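I stopped buying lunch at work in February. The sandwich place in Clikcombe had put its prices up again, and when I went back through my bank statements I found I'd spent close to a month's rent there in a year.

I cook on my day off now. Usually it's a pot of lentils, a tray of chicken thighs and enough rice for four boxes. Haf Foulkes at work gave me her onion pickle recipe and I put that on most of it. By the fourth day I'm tired of rice, so I've started keeping bread in the freezer.

So far I've put 700 dollars into a separate account. I only missed 21 days, mostly when I was traveling. The goal is 3,000 by next winter, for a new roof on the shed.

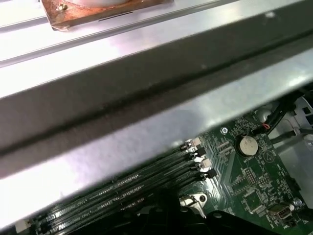

Brushed metal, with a lot of glare.

Next week I'm trying Yeshi Adugna's split pea stew. She says it freezes well. If it does, I'll post the amounts.

Contact | Copyright Grerport Notes | Back to top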